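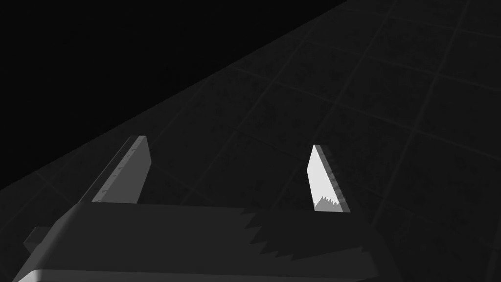
Prepared by Driss Benjelloun and Youssra Slaoui, Equipment Planning, Hatari
Revised March 26, 2025

Section 4. Planning and Budgeting for a Two-Arm Kitchen Installation

4.1 Scope

This section applies to sites that intend to purchase a Joton two-arm robot for household handling tasks and that will carry out the trial phase in the Trovura simulator before any hardware is ordered. It covers the order of decisions, the budget lines that must be completed and the approvals required at each stage. Mechanical installation is covered in Section 6. Operator training is covered in Section 7.

Sites that already own a Joton unit and are adding a second one may begin at 4.4.

4.2 Before You Begin

The following must be available before the planning worksheet is opened:

- a floor plan of the intended room, with door widths marked
- a written list of the objects the robot is expected to handle
- a Trovura license assigned to the site, with at least one named user
- the cost center to which the trial phase will be charged

The object list is the item most often missing. A list that reads "kitchen items" will be returned. Each entry must give the outside dimensions, the weight when full and the way the object normally rests on its surface. Bottles with spray heads are entered separately from plain bottles.

NOTE: The trial phase and the purchase are separate budget requests. Approval of the first does not commit the site to the second.

4.3 Completing the Trial Phase

1. Open a kitchen room in Trovura and select the Joton body with both arms enabled.

2. Set the countertop height to match the floor plan. The default height is suitable only for training. If the site has more than one working surface, enter the highest and the lowest.

3. Load the objects from the site list. Where the library has no match, choose the nearest object by size and record the substitution on Worksheet B.

4. Select a gripper. Trovura supplies models of the Benítez parallel gripper with short and long fingers. Begin with the long fingers unless the object list contains only flat goods.

5. Run each object through the approach, grasp, lift and place stages, using the wrist camera view for the approach. Save the run even if the grasp fails. Failed runs are required for the estimate in 4.5.

6. Repeat with the object turned and with other objects close beside it.

7. Export the run log and attach it to Worksheet B. 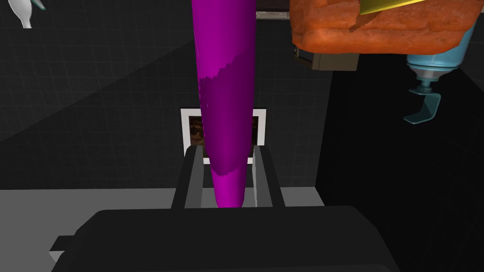

Figure 4-1. Wrist camera view in Trovura. The gripper fingers stand on either side of the tip of a tapering magenta object.

Tapered objects deserve particular attention when fingers are being chosen. The opening needed at the narrow end may be far smaller than the opening needed at the wide end, and a gripper specified from the narrow measurement alone will restrict how the object can be approached. Enter both measurements. If the two differ by more than the finger stroke given in the Benítez data sheet supplied with your quotation, mark the row for review.

A full trial phase consists of 200 runs for each object group. Sites with a short object list may apply to reduce this number, but the application must be made before the runs begin. Reductions requested afterward are not considered.

CAUTION: Do not place a hardware order on the strength of a partial log. Finger sets are made to order and cannot be returned once cut.

4.4 Selecting the Hardware Configuration

The configuration determines most of the purchase price and nearly all of the delivery time. Complete the steps below in sequence. A change at an early step requires the later ones to be repeated.

1. Decide whether both arms will work at the same surface. Where they will, the standard base is sufficient. Where one arm must reach a table while the other remains at the counter, request the extended base and attach the floor plan.

2. Check the reach to the rear of the deepest countertop. The reach must be measured with the gripper fitted. Measurements to the wrist flange are not accepted.

3. Check the clearance at corners. An arm that reaches a corner from the side needs free space behind its elbow, and this space is frequently taken up by a refrigerator or by a chair that is pushed back during the day.

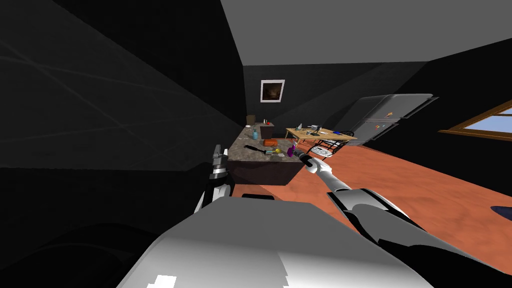
4. Decide how many finger sets will be kept on site. One set per arm is the minimum. A second set is strongly recommended for any site that will operate on a daily schedule, as the pads wear and replacement sets are not held in local stock.

5. Confirm the power supply and the network connection at the charging position. An extension lead is not an acceptable supply and will cause the installation visit to be postponed at the site's expense.

6. Enter the configuration code on Worksheet C and have it countersigned by the budget holder.

NOTE: The camera package is listed separately from the arms on the Joton quotation. Worksheet C must show one wrist camera for each arm, together with the body camera. Requests that omit a camera are priced as submitted, and the missing item must then be bought at the spare-part rate.

4.5 Preparing the Budget

The budget request is made up of four lines. All four must be completed, with a zero entered where no cost is expected.

Line A, Equipment. Enter the quoted price of the robot, base, grippers and cameras. Do not enter an estimate. If the quotation has expired, ask for a new one.

Line B, Simulation. Enter the Trovura license fee and the computing time for the trial phase. Computing time is charged by the hour and continues after purchase, as every new object must be trialed before it is handled by the robot. Many first-time requests treat this line as a single payment and are short by the second quarter.

Line C, Site work. Enter the cost of any changes to power, network, flooring or furniture. Loose mats must be removed or fixed down. The cost of moving fixed cabinets is rarely justified, and a request that includes it should explain why a different base position was rejected.

Line D, Running costs. Enter finger pads, servicing and staff time. Servicing is budgeted over 18 months from the date of installation. Staff time includes supervision, even where the robot is expected to work unattended after the first weeks.

To estimate pad wear, take the failed runs from the log exported in 4.3 and compare them with the total. Where the failed runs exceed the limit printed on Worksheet B, add one finger set to Line D for each arm. Sites that expect over 2,000 grasps between service visits should add a set in any case.

CAUTION: Simulated contact does not reproduce pad wear. The failure count is used only as a guide to how often the fingers will be repositioned against an object, and must not be quoted to a supplier as a durability figure.

4.6 Working Near the Countertop Edge

Objects placed close to a front edge are included in every trial phase, regardless of what the object list says about their normal position. Household users do not set things down in the middle of a counter.

1. In Trovura, move the object toward the front edge until it is close to the edge but fully supported.

2. Open the gripper and bring it toward the edge at a slant, keeping the fingers clear of the stone.

3. Record whether the object remains in the wrist camera view throughout the approach.

4. Repeat with small packaged goods beside the object.

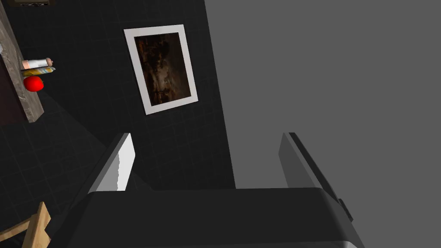

Figure 4-2. Gripper open and empty, with a red apple at the edge of the countertop.

If the object leaves the wrist view during the approach, note the stage at which this happens. A different approach angle will often correct it at no cost. If no angle is satisfactory, the wide-view camera may be requested under Line A. The request must include the run log and a short statement from the user who carried out the runs.

4.7 Submitting the Request

1. Assemble Worksheets B and C, the floor plan, the run log and the current quotation in a single file.

2. Send the file to Youssra Slaoui for technical review. Questions about the budget lines go to Driss Benjelloun.

3. Respond to review comments in writing on the same worksheets. Do not issue a fresh set.

4. On approval, a deposit of 40 percent of Line A is released to the supplier. The balance is released after the acceptance test described in Section 6.

Requests for the coming funding round must be complete by the end of May. Incomplete files are held over to the following round and must then be accompanied by an updated quotation.

NOTE: Keep the exported run logs after the purchase is approved. They are needed again for the acceptance test, and a trial phase cannot be recreated from the worksheets alone.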